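The Zollbridge organizer has been on the workbench since September, and it's time to write down what I changed and what I'd cut differently. It is a white plastic tray for small hardware: screws, washers, pipe fittings, the odd roll of thread tape. I bought the design file from Skastmont and had it printed at a shop in Gerndale, at 60 percent of the listed scale, to fit the shallow drawer under the vise.

Scaling was the first mistake. Outside dimensions come down and so does everything else, including the partitions. At full size they are stiff. At 60 percent they flex under a fingertip, and one of mine cracked at the base when I dropped a handful of hex nuts into the wrong compartment. I glued it with solvent cement and left it clamped overnight. It has held, though the joint is visible.

The second change was the layout. The original file uses equal square cells, a poor match for what I own. I have almost 2000 wood screws and very few of anything else. I moved two dividers to get a long compartment against the left wall and left the rest alone. 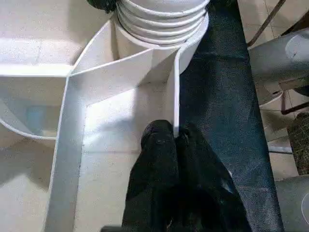 *Inside the organizer: thin partitions, and the ribbed cylinder in its flared collar.*

The upright divider gets the most handling, because I tend to steady the tray by it when I pull the drawer. Don't do this. Lift by the outer wall.

Dust is the remaining problem. White plastic shows every speck, and metal filings cling to the compartment floors after any work at the vise. A dry one-inch paintbrush clears most of it. Compressed air moves the filings into the next compartment. Once a month I empty the whole tray, wash it in warm water with dish soap, and let it dry upside down on a towel. Hot water is a bad idea with thin walls.

Labels: I tried paper tape on the top edges and it peeled within days. The edges are too narrow to hold it. I now keep a card in the drawer with the layout drawn on it.

Wellington Brandão wrote to ask whether the full-size version would take a set of 2-inch lag bolts. It should, laid flat, in the long compartment only. He would need a deeper drawer than mine.

Next job is a set of thicker dividers for the wood screws. I have the measurements and haven't ordered them yet.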